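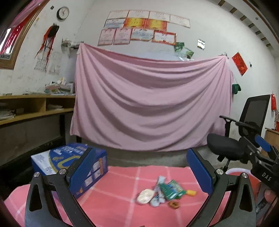 Senthil Lobo would like people to stop asking him where the robot is. He had been asked four times by the time I got to him, at ten past two on the open afternoon that Wuren held at its Stanwood rooms in August, and I made it five.

"It's in another building," he said. "It's in another city. This is the part that comes before."

The part that comes before is done by people. Two of them at a time sit or stand at a table with a gripper in each hand, black jaws with blue pads on the inside, and they pick things up and put them down again. A camera on the tool records what the jaws do. The recordings go off to be used in training software, and the software, if all goes well, will one day close a robot's jaws on a packet of something without crushing it. Visitors were invited to watch, to ask questions and to have a try.

Lobo runs the Stanwood rooms. Before this he spent nine years managing a warehouse, and he still talks like a man who has had to explain a late truck. I liked him, and I told him I had come expecting to be sold something.

"You probably will be," he said. "There's a slide show at three."

I asked him first about the number on the invitation, which promised that Wuren's operators had recorded 1,000 household tasks. What counts as a task?

"Picking up a spoon is a task. Picking up a different spoon, I would say no. Other people in the company would say yes."

So is the number right?

"It's the number we have. If you counted my way you'd get 200."

That is quite a gap, and I said so. He agreed it was. He said that the larger figure came from counting every object separately, and that he had argued for the smaller one and lost. He didn't ask me to leave this out.

At the table, Vimala Kaimal was clearing small items off a pink checked cloth. She has been an operator for seven months. She works slowly, much more slowly than I had pictured, and her wrists hardly turn. I asked whether she had been told to slow down for the visitors.

"No, this is the speed," she said. "When I started I went fast and they sent it back. The packets slide. You close on the edge, you wait, then you lift. If you don't wait, you've got nothing."

Does it hurt?

"By the end of a shift, here." She touched the base of her thumb. "They gave us more breaks after the spring. It was worse before that."

She thinks of it as decent work, better than the call center where she was before, and she was clear that she doesn't think much about what happens to the recordings. "My nephew says I'm teaching my replacement. I said, who's going to replace me, I pick up wrappers." Then she asked if I wanted a turn.

I did. The tool is heavier than it looks and the jaws close later than you expect, and I chased a small packet across the cloth until it was nearly on the floor. An older man behind me had it up on his second attempt. He was Anselmo Salazar, a retired machinist who had seen the notice at the library and who had more questions than I did. He wanted to know what the pads were made of and how often they wore out. Lobo said they changed them when operators complained. Salazar said that was no kind of schedule.

"In a shop you'd log it," he told me afterward. "The grip changes as the pad wears. So the stuff they recorded on old pads, that's different from the stuff on new pads. Does the computer know that? He couldn't tell me."

I put this to Lobo too. He said the engineers believed some variety was good for the software. I asked if they had tested it. He said I would need to ask the engineers, none of whom had come.

The slide show was given by Rekha Shetty, who looks after partnerships and who had traveled in for the day. It lasted 27 minutes. There was a video of a robot arm folding a towel, which got a murmur from the back row, and I asked how many times the arm had been filmed before they got that one.

"We don't choose only the best ones," Shetty said.

Then how often does it work?

"In our last round the success rate was 91 percent."

On towels?

"On a set of tasks that included towels."

In the room where it was trained, or in a room it hadn't seen?

She said those results were still being looked at. I asked whether she could send them to me when they were done, and she wrote down my address. Nothing has come so far. She was polite throughout, and in fairness she had a dozen other people waiting, several of whom wanted to know when they could buy one. Her answer to them was "not soon," which I thought was the best answer of the afternoon.

It is the unfamiliar room that bothers me. A home is full of things that get moved, and a machine that manages well with one cloth and one table may do badly with the next. When I said this to Lobo, he nodded before I had finished. It was the reason, he said, that they record in lived-in rooms, with papers heaped on the shelves and things on the walls, and keep the place as they find it. "We used to do it all in a clean white booth. Lovely footage. The software learned the booth."

How many kinds of room would be enough?

"I don't know. I don't think they know. Every time I ask, the answer is more."

That could be taken as a confession or as a business plan. Lobo took it as a staffing problem. He has more hours to fill than operators to fill them, and part of the purpose of the open afternoon, he admitted, was to find some. There was a sign-up sheet by the door. I asked what it paid and he told me at once, a little over what the supermarket across the road offers, with paid breaks and no nights.

Sigita Baranauskienė had put her name on the sheet. She cleans offices in the evenings and wanted something in the daytime. I asked what she made of the robots.

"I didn't see a robot," she said. "I saw a woman with tongs."

Would she want one at home, if it worked?

"What would it do? Pick up one sock?" She thought about it a bit longer. "If my mother had one, for when she drops things. She can't bend now. For that I would want it. But it would have to work every time, or she would bend down anyway and then I've got my mother on the floor next to a robot."

I repeated this to Lobo as he was stacking chairs. He asked me for her name, and I told him it was already on his sheet.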